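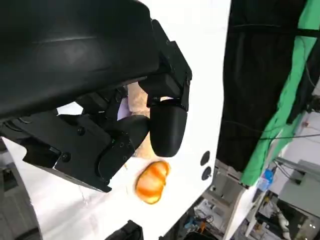
Picking Up Soft Things With a Two-Finger Gripper: Workshop Tips From a Grasping Study

By Steinar Snorradóttir
May
19 comments | 45 shares

Most of the gripper questions I get are about hard parts such as bolts, blocks and printed brackets. Soft things get less attention, and they cause more trouble on a small bench setup. A plush toy gives way when you squeeze it and looks different to the camera every time you put it down.

We spent the spring at Gakar comparing ways to close a two-finger gripper on soft objects. The write-up is long and mostly tables, so this page has the parts you can use at home or in a school shop.

What we tested

The study covered 247 grasp attempts on a white tabletop, split over 4 closing methods. An attempt counted as good if the object came up, stayed up while the arm moved sideways, and was set down without being dragged. We called the methods by plain names:

Fixed width. The fingers close to a set gap and stop.
Fixed force. The fingers close until the motor current reaches a limit.
Slow close. Same as fixed force, at a quarter of the speed.
Close and check. The fingers close, lift a little, pause, and close again if the object has slipped in the camera view.

Close and check did best on plush. Fixed width did worst, mainly because the same toy is a different thickness depending on which way it is lying. Slow close was no better than fixed force, which surprised me. I had been telling people to slow down for years.

Tips for the fingers

Use rounded pads for fur and fabric. Square pads catch the pile at the corners, and the toy hangs on when you open the fingers. If square pads are all you have, file the edges and wipe off the dust.

Clean the pads before each session. Fur leaves fibers, and the fibers build into a thin felt that slides. A damp cloth is enough. Don't use oil or furniture polish anywhere near them.

Check the screws on the linkage. A loose one shows up as a slight wobble at the fingertips, and you will waste an afternoon adjusting software for it. I put a paint mark across each screw head and the metal next to it. When the marks stop lining up, get out the hex key.

Go for the thick part of the body. Ears, tails and ribbons look easy to grab and the grasp will usually hold, but the toy swings and lands somewhere you didn't want it.

Tips for the camera

With a wrist camera, the gripper itself takes up a large share of the view. Learn which part of the picture stays clear and plan the approach so the object is in that part for as long as possible. Once the pads are on either side of a toy, most of what you see is gripper, with a strip of fur in the gap.

That strip is what close and check uses. Before the lift, save a small patch of the picture between the pads. After the lift, compare. If the patch has moved toward the fingertips, the object is slipping. The Haque script on our downloads page does this and is short enough to read over a cup of coffee.

Hang plain cloth behind the table. We use black fabric and green fabric. Dark pads are hard to pick out against black, so try the green side first if your fingers are black too. Wrinkles did not matter in our tests. Shadows did, so move the lamp before you bother ironing anything.

Tips for the table

Keep a second object out while you practice. It shows you quickly whether the camera software is locking on to the right thing. Pick one with a different color and finish from the first. Something orange and shiny next to something tan and fuzzy is a good pair.

Run cables where the arm can't reach them, then move the arm through its full range by hand with the power off and look again. I missed one on the first day and pulled a plug out of the wall.

Leave the toy where it falls. It is tempting to sit it up nicely each time, and then you have only tested a toy that is sitting up nicely. We dropped ours from 45 centimeters and used whatever position it landed in.

Settings to start with

Begin with the force limit at its lowest value and raise it one step at a time until the toy lifts. Add one more step and stop there. More force didn't help in our runs and it flattened the stuffing, so later grasps on the same toy got harder. Swap toys when one starts to feel limp in the middle.

For the check pause, half a second was enough on the Oltoter controller. The older Jindov board needed a full second before its picture settled.

What we don't know yet

All of this was done on dry, clean, fairly light objects. I would not carry the numbers over to wet towels or to anything heavy. We also used one gripper throughout, so the ranking of the methods may change with wider pads or a third finger. Towels are next, starting with folded ones.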